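Let them hold the screwdriver first

2022-05-30

When I say to other parents that our school has a robotics club, they usually ask me about competitions. Did we win something, will we go to the final in July, how far is Mostetti from the place where it is held. I answer politely, but I think it is the wrong question, and I want to explain why.

I am a teacher of technical subjects at the Văduva school in Pastanora. The club meets on two afternoons in the week, and this year it has 30 pupils, which is too many for one room, so we divide them by age. The older group works on a project they named Nukance. I asked what the name means and was told it means nothing, only it was free. The task of Nukance is simple to say: two robot arms should work together on a cable and a screwdriver, one arm bringing the connector and the other bringing the tool to it. A person does this without thinking. For the pupils it became the work of a whole school year.

At the start of the autumn I made a mistake. I gave them the programming manual and let them begin on the computers. After some weeks they could move both arms very nicely through the air, and they were proud, but they had no idea what the arms should do. They had never looked carefully at how a plug is held, or from which side a screwdriver must come if another hand is already in the way. Some of them had never used a screwdriver at all. I do not say this to laugh at them. In my childhood something at home was always broken, and in their homes a broken thing goes away and a new one comes.

So we stopped the computers for a month. Each pupil did the job by hand, first with two hands, then in pairs where each person was allowed only one hand. In pairs it is surprisingly difficult. They argued a lot, and the arguing was very good, because they had to find words for what they wanted. "Come lower." "No, turn it to me." When they returned to the arms, they were writing these same words in their notebooks as steps.
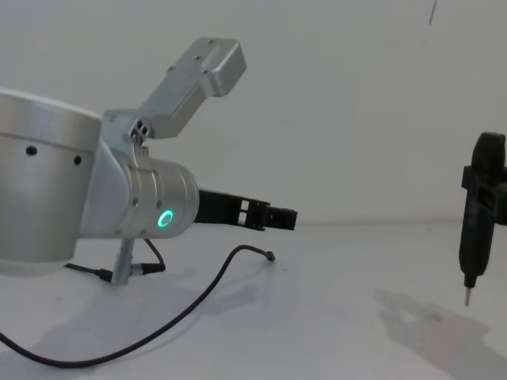
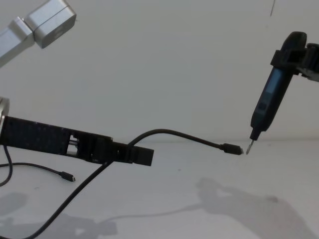
The two arms at the white table, with the cables and the screwdriver.

A colleague of mine believes that this way is too slow for a club. Her opinion is that children come after school to enjoy themselves, and that a kit with ready instructions gives them a success on the first afternoon. I respect this opinion, and with the younger group I use such kits also. But a success on the first afternoon is forgotten by the second one. My older pupils had a very long time without any success, and I expected that half of them would leave. Two left. The others began to come earlier and I had to ask for a second key.

The competition rules are another matter, and here I become a little angry. In the category which we could enter, a team may receive up to 100 points, and 44 of them are given for speed. There are no points for a written record of what went wrong. Our pupils keep such a record, and in my eyes it is the best thing they have made. It is full of crossings-out and small drawings of the gripper from the side, and there is a page where somebody wrote only "the cable again" with the time beside it. If I were a judge, I would read this page first. An arm which moves slowly while its team understands each movement is worth more to me than a fast one which was adjusted by somebody's father in the night before.

I should speak about money too, as it is always asked. For this year the club received 3600 euros from the town, and a large part went on small things: bits for the screwdriver, connectors, cables. Connectors are the worst. I know it looks strange in a report that we buy the same plug again and again, and I was called once to explain it. But a plug is a thing to learn with, like paper in the drawing lesson, and we do not ask the drawing teacher why the paper is used.

I am not against competitions in general. Some of my pupils want very much to go, and if they decide so, I will drive them — the bus from Pastanora to Mostetti is not reliable with boxes. I only ask that the school does not measure the club by it. In our last yearly report the robotics club had one line, and the line said "no results". I would like that next time the person who writes the report comes to us for one afternoon, sits down with one of the pupils, and tries to bring a screwdriver to a connector with one hand each.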